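**Equipment Planner, Robot Work Cells (full time, Canholm)**

Vanex is hiring one person to plan and buy equipment for our robot work cells. The job is based at our Canholm site. It is a desk job with regular time on the floor, and it reports to the head of operations.

We run two-arm tabletop cells that do small handling tasks: scooping, weighing, sorting, closing lids, moving containers. We plan to go from the cells we have now to 40 by the end of next year. Up to now the engineers have done their own buying. They buy what they need when they need it, and we end up with three kinds of table clamp and no spare cables. We want one person to own this.

## What you will do

- Keep the equipment list for every cell, from the arms down to the bowls and scoops.
- Build the yearly equipment budget and update it each month.
- Get quotes, compare them, and write a one-page recommendation for anything over $1000. Anything under that you can approve yourself.
- Plan spares. Gripper fingers, cables and motors wear at different rates, and our records on this are thin. You will set up better ones.
- Schedule deliveries so that a cell's table, arms, power supplies and computer show up in the same week.
- Handle returns and warranty claims.
- Decide with the engineers when to repair a part and when to replace it.

Your first project will be Ludar, our next group of cells. The floor plan is done. The parts list is not. It has 200 lines, many of them without a price or a supplier, and some that are probably duplicates. We would like a clean version ready for review in October.

The second project is a supplier review. Most of our brackets and mounting plates come from Peixoto, and we have never asked anyone else to quote. We may well stay with them, but we need the numbers.

## What we are looking for

You need:

- Three or more years in purchasing, production planning, lab management or similar work
- Good spreadsheet skills, including cleaning up a sheet somebody else made
- Experience with a budget you had to defend to other people
- Clear writing in English
- The ability to lift 40 pounds, with or without accommodation

It helps if you have:

- Bought motion equipment, sensors or machine parts before
- Read simple mechanical drawings
- Worked with import paperwork

You do not need an engineering degree, and you do not need to program. You do need to be willing to stand at a cell and watch a task long enough to see what it uses up.

## Small items count

A good part of the budget goes to things that cost very little each. A weighing task needs a kitchen scale, a bowl, a food container, a scoop and dry beans, on top of the two arms. Multiply that across every cell, add replacements, and it becomes a real line. Last year we spent $2340 on household items alone, nearly all of it in single orders at full price with separate shipping.

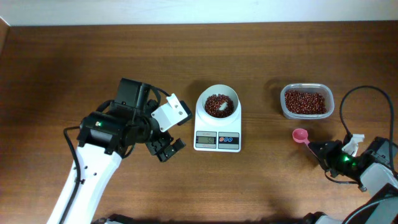 We also lose time when a model changes. If a scale is discontinued and the new one has a different body or a different button layout, the task has to be set up again. So part of the job is picking items that will still be sold next year, or buying enough of them at the start. Ask about this in the interview if you have dealt with it elsewhere. We would like to hear how you did it.

## Hours and pay

Full time, Monday through Friday. Most people start between 8 and 9 a.m. One day a week can be from home once you know the floor. Pay depends on experience, and we will give you the range on the first call, before you spend time on anything else. Health insurance, paid vacation and a retirement plan are included.

## How to apply

Send a resume and a short note to the Vanex hiring desk in Canholm. In the note, tell us about one purchase you planned that went wrong and what you changed afterward. One page is enough. No cover letter is needed beyond that.

The process is a phone call, then a half-day visit. During the visit you will see the cells running, meet two of the engineers, and work through a short section of the Ludar parts list with us. We pay for travel. We answer every application, usually within two weeks.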